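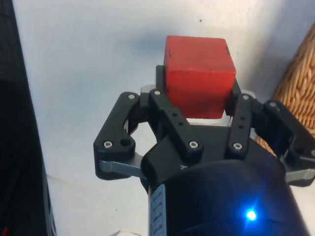 A red wooden cube between the finger pads of the two-finger gripper.

Review: Kidivov Practice Guide for Small Grippers, second edition

I bought this guide in May 2020 for the training room at Barnbridge, where we teach beginners to work safely with a robot arm. It is a printed binder with a set of check cards. The publisher is Kidivov, and our copy came from the shop Tastari.

The guide is not a standard, and it says so on the first page. It takes the usual rules for machines near people and puts them in words that a new operator can follow. For me this is the main value. My students do not read long legal texts, but they read a card.

The best chapter is about holding a part. It asks for flat contact of both pads on opposite faces, and for the part to sit square between the fingers before any lift. It also asks you to look at every screw on the linkages at the start of a shift, and to write the result in the log. We use wooden cubes for this exercise. Ours have scuffs and chipped edges, and the guide permits this as long as the gripping faces stay flat.

I like also the rule about speed. The first 20 cycles with a new part must run slow, with one person at the stop button. After 100 cycles you check the pads again. The numbers are easy to remember and my groups keep them.

Some things I like less. The chapter on status lights is only half a page, and it does not explain what to do when your gripper uses a different color code than the book. The index is poor. The cards are thin, and after one month two of ours were bent. An older binder from Kordestani, which we had before, was on stronger paper, but its rules were written for big machines in cages and did not help us much.

The price was 2,306 with the cards included. This is a lot for a small school. One set is enough for a group of 5, so bigger classes will need to share.

My rating: four stars. I would buy it again, but I would laminate the cards on the first day.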